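### 3.2 Gathering navigation examples in simulation

Before any policy can learn to find its way through a house, somebody has to sit down and build up a good pile of examples, and we would like to spend a little time on how we did that. All of our episodes were gathered in Silar, our rendered indoor simulator, using the Erix recording tool, which saves the view at each step along with the command that was given. Figure 2 has two views from the same place.

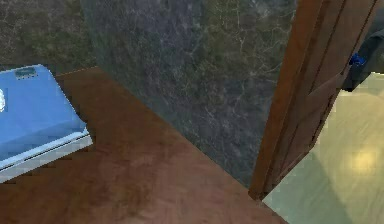
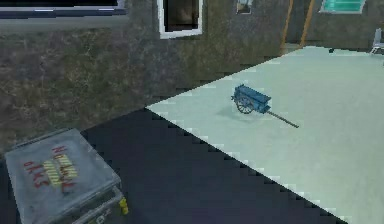

**Figure 2.** Rendered views from Silar. First: a doorway with a brown wooden frame, between a reddish-brown floor and a paler one. Second: a small blue cart on a pale floor.

We chose places with plenty of change in them — floors that switch color at a threshold, veined or mottled walls, bright patches next to deep shadow — and we left the jagged edges of the renderer just as they were. An early version of our pipeline, Mornunari, smoothed every view before saving it, and we came to feel that this hid more than it helped.

Each session lasted 10 minutes, and operators were free to wander as they liked, with the one request that they pass through at least two doorways. After removing sessions in which the operator stood still for most of the time, we were left with 71, which together make up the Aranda training split. We kept the ones with clumsy turns and second tries, as we were quite fond of them and they gave the learner some useful practice in getting itself back on course. Labels for each session were written afterward, in plain everyday sentences, and are described in Section 3.3.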